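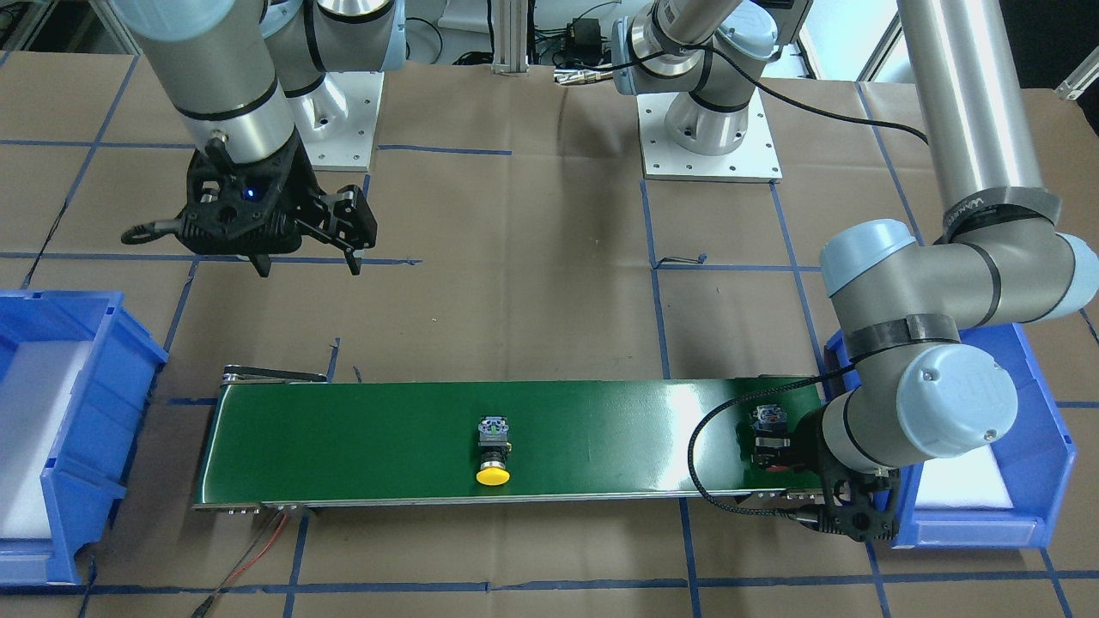 Bench notes on the small green belt conveyor, as I've had a few questions. Thread.

Belt first. Gloss PVC from Prudwood, 2 mm thick. It wipes clean with a damp cloth. Don't use solvent on it, it goes tacky and picks up fluff.

Tracking: slacken both tensioners, run it slowly, then bring up the side the belt is drifting towards. Quarter turns only. Wait a full lap between adjustments.

The table is covered in brown kraft paper, gridded with blue masking tape. Paper comes on a 1000 mm roll from Starby. It creases a bit – flat enough for plastic bins to sit on.

Lay the tape before anything heavy goes on the table. I did it the other way round in March and had to lift the lot.

Bins are blue plastic, one either side of the belt. Niltau do a similar size with a lip, but the lip catches your sleeve.

Wiring is still the untidy part. Bundle of thin red and black wires off the front near the left end. Clips on order, pack of 6.

Next job is a guard for the roller end.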